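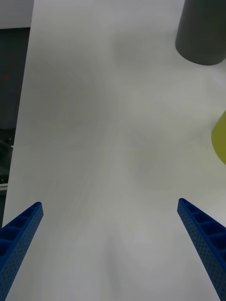

The table after one pass with the spray. Streaks and all.

Premville Home Board > Cleaning and Upkeep > White tabletop, gray smudges that won't quit

tapwater_ed wrote:
OK, who talked me into this. Three people on this board swore that Zellel spray would take the gray cast off a white matte top in one pass. I did one pass. You can see the streaks running the long way down the middle, and the blotches are still there as far as I can tell. What am I paying for?

mrs_kettle wrote:
How much of that is dirt and how much is your lighting? I see soft gray patches with no edges to them. Dirt has edges. I'd turn off the overhead, set a lamp low at one end and look again before buying anything else.

tapwater_ed wrote:
Fair, but the streaks don't move when I move the lamp. I tried that at 8 last night. Some of the blotches did move, I'll give you that.

Sewwandi Uddin wrote:
Streaks are the spray. Every "no rinse" cleaner I've used leaves something behind on a matte top, and Zellel is no better or worse than the rest. Wipe it again with plain warm water and a cloth you haven't used fabric softener on. I have 1,418 posts here and I think half of them say this.

grout_doubt wrote:
Disagree. Plain water did nothing for mine. I used the Senda paste and it came up bright white.

mrs_kettle wrote:
Senda is gritty. On a matte surface you're sanding it. Of course it came up bright, you took the top layer off. Let us know how it looks in March.

grout_doubt wrote:
It's been two years and it looks fine.

mrs_kettle wrote:
Fine compared to what?

tapwater_ed wrote:
I'm not putting paste on it. Did the water thing instead, half the table only, so I'd have something to compare. My honest result is "maybe." I also wanted to settle the cup argument from the other thread, where somebody claimed paper cups leave rings and that's why everyone's table goes gray. So I'm using a paper cup at the desk end from now on, no coaster.
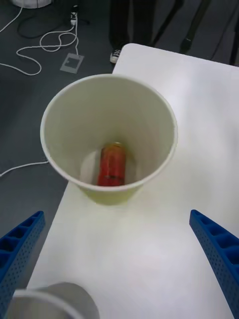 My plan is to leave one on the same spot all day and look underneath at night. If there's a ring I'll say so. I don't expect one. A thin paper cup weighs next to nothing and the bottom edge is the only part that touches. The table looks whiter toward the right to me, but I don't trust my own eyes on this anymore.

Sewwandi Uddin wrote:
An all-day test with one cup proves very little. What goes in it matters. Coffee that runs down the outside will mark a matte top, and a cup with no drink in it won't do a thing.

grout_doubt wrote:
I've never had a ring from paper. Mugs, yes. The unglazed foot on a mug is what does it.

lowtide44 wrote:
Has anyone tried the Lại cloths? The package says good for 2,000 wipes.

mrs_kettle wrote:
Who counted?

lowtide44 wrote:
I'm only asking if they work.

Sewwandi Uddin wrote:
They're decent cloths. So is an old T-shirt. I wouldn't pay extra for a number on a package.

tapwater_ed wrote:
Using an old T-shirt now. Second rinse done on the left half, the right half I'm leaving alone until the weekend. If they look the same by then, I'm returning the spray and blaming the lamp.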